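Progress report 2 -- Folding group
Robotics project class, November 2020
Team: Stefaniia Bondarchuk + the rest of Orkard

Where we are. In September we said we would get the arm to fold a shirt by itself. That was too much. New goal is smaller: pick up a piece of clothing that is already folded once, and fold it one more time. Everything below is about the smaller goal.

Name note, since it confused people last time. Orkard is the team. Grarkach is the code that turns recordings into training runs. Pylypenko is the set of hand grippers we record with. We didn't pick that one.

What got done

Recording. Our target was 300 recordings, all at home because the lab is closed to us after class. So beds, couches, one kitchen table. We kept 80. Most of the rest were thrown out for one reason -- the fingers closed on the blanket as well as the garment and the whole lot came up together. Grarkach doesn't know the difference, it would just learn to lift blankets.

Fingers. Wide open to start, come in low, close slow. If you close fast a knit slides out. Stiff cotton is fine at either speed. We wrote this on the checklist and people still close fast, me included (Stefaniia).

Training. First run used 20 recordings just to see if the code worked end to end. It did, after 11 tries. The problem was clock times on the two grippers not matching, so left hand was doing things before right hand and the model got a mess. Fixed now by tapping the fingertips together at the start of every recording and lining up on the tap.

Result of first run: bad. The arm goes to the right area and stops above the cloth. We think it isn't getting enough examples of the last bit, the actual pinch. So the next batch will be shorter recordings with more pinching and less moving around.

What didn't work
-- Recording on plain white sheets only. Looked great, then the arm was lost on anything with a pattern.
-- Black clothes. Fingers are black too. Skip for now.
-- The Gelico finger covers. Sticky for one evening and then full of lint. Took them off.

Backgrounds. After the white sheet thing we decided every person has to record on at least one busy surface, prints, stripes, whatever is in the house. It's harder to get a clean edge but thats the point. Striped clothes are good becuase you can see from the stripes where the cloth is bending. 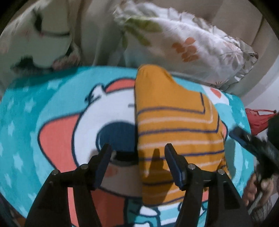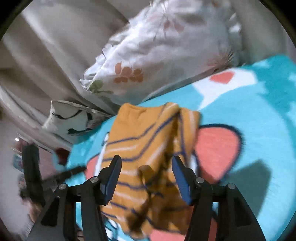 Mustard stripes on the turquoise cartoon blanket.

Still to do before the final report: second training run with all the kept recordings, then a test on clothes the model has never seen. Need to agree what counts as a good fold. Right now two people look at it and argue. Maybe measure how far apart the corners end up? Ruler is enough for that.

Also need someone to take over the checklist, and batteries. Chargers go back in the box after use please.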